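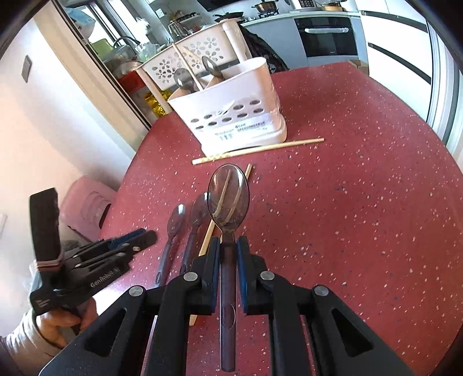 The red table, the caddy and the gray plastic spoons

Utensil caddy too small, what do I do with the big plastic spoons?
Asked on a Thursday in Kitchen & Dining

So I have one of those white plastic caddies with the oval holes in the front, and it sits on our round red table because counter space is a joke in this apartment. Metal spoons are fine in there, chopsticks are fine in there. My problem is the smoky gray plastic spoons (I think they came in a set from Werkden, the label is long gone). As soon as I add them the whole thing gets top heavy and goes over, usually at dinner. So they end up lying on the table with the stray chopsticks. They have an oval hole near the end of the handle. Would you hang them? And is plastic even OK near a cooktop? I rent, so no drilling please!

3 answers

kettle_and_crumbs (284 answers)
Hang them! That hole is begging for a hook. I use the stick-on kind on the side of a cabinet, well away from the stove (mine is next to the fridge and they never get warm there). Wipe the spot with rubbing alcohol first, let it dry, stick the hook on and leave it overnight before you put any weight on it. I skipped the overnight part once and found everything on the floor in the morning. For the tipping, put something heavy in the bottom of the caddy. I have a bag of clean pebbles in mine, maybe 200 grams, and it hasn't fallen over since September. Just don't cover the drain holes if yours has them underneath, or you'll get slime.

drondow_renter
get a bigger caddy lol. Grallness has a wide one

soupweather (1000+ points)
I'd split them up. Chopsticks and metal spoons stay in the caddy, tips up so they dry, and the plastic ones go in a drawer or a tall jar. Do you use all of them every day? I kept two out and put the rest away and haven't missed them. Also check what they're rated for before you stir anything hot, some of that clear-ish plastic is only meant for serving.

Asker's comment: going with hooks plus pebbles, thanks!! Will try the side of the fridge.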